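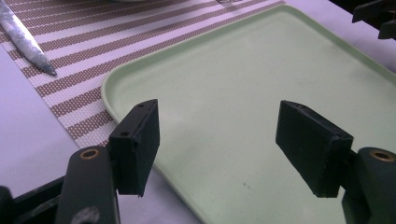
The Tray Pages
Posted Sunday, December 4, 2022

Every household has a system. Ours is trays. Young-sook Yoon bought the first lot in September, on the theory that a drawer with trays in it is an organised drawer, and a bench with a tray on it is a bench where someone has made a decision. I was sceptical. I am now the owner of 21 trays and a label maker, so you can work out for yourselves how the argument went.

What follows is a record of the great sorting of the back room, in no order that would satisfy Young-sook. Captions are mine. Corrections are hers and have mostly been ignored.

The mint green
Pale, plastic, and the colour of every hospital corridor I waited in as a child. It was meant for seedlings, then for mail, and for a fortnight it held a single battery of unknown charge. It has since been promoted to general sorting, meaning things go into it until someone gets cross.

White on white
The work surface was chosen because it would show the dirt. It does. I'd like a word with whoever thought this was a selling point, and I believe it was me.

The Kassab drawers, before
A flat-pack unit with seven drawers, one of which opens if you lift and swear in the right sequence. Bottom drawer: cables. Drawer above that: the adaptors for cables we no longer have. I have left it at that so as not to frighten my mother, who reads these.

The Kassab drawers, after
The same unit with a tray in each drawer. The cables are still there, only now they look as if they've been admitted for observation.

Denix tin, lid on
A biscuit tin that has never held a biscuit in my lifetime. Sewing things, as required by law. The lid takes two people or one butter knife.

Denix tin, lid off
Buttons, a tape measure with the first two centimetres missing, and a key. We tried the key in everything, including the neighbour's shed, with permission. It has gone back in the tin, where it seems happiest.

The label maker
A Skirnel, second-hand, with a favourite typeface and no interest in ours. Young-sook labelled the shelves, the tubs, the fuse box and the dog's lead. I asked her to stop at the dog.

Tub marked MISC
I maintain this is a perfectly good category. It has been relabelled MISC (HIS), and moved to the low shelf, near the paint.

The low shelf, near the paint
Half-tins in various creams, all of them the exact colour of the hallway according to the lids and none of them according to the hallway. The tip takes old paint on certain mornings, and I keep finding I'm busy on certain mornings.

Retimitz hooks
Sold as removable. They are, and they bring a good piece of wall along for company. See previous entry for why the patch doesn't match.

Lunch
Cheese on toast, served on a tray, as it was the only clean flat thing left. Young-sook says that one doesn't count towards the total. It has gone into the total.

The donation pile
Came up to the door handle by mid-afternoon and down to the skirting board by tea, as various items were reconsidered. The fondue set went out to the car and came back in. It went out again after dark, and I was told to stay where I was.

Last look from the doorway
You can see floor. It's grey, a bit of a surprise to both of us - I'd have sworn it was brown. The chair by the window is available for sitting in, and the dog has already made enquiries.

The trays are all in use at the time of writing. If you lent us a spirit level any time in the past few years, it's on the second shelf under LEVEL (NOT OURS), and you can come and get it whenever you like. Bring the key if you think you know what it opens - sorry, we'll have the key. Bring whatever it opens.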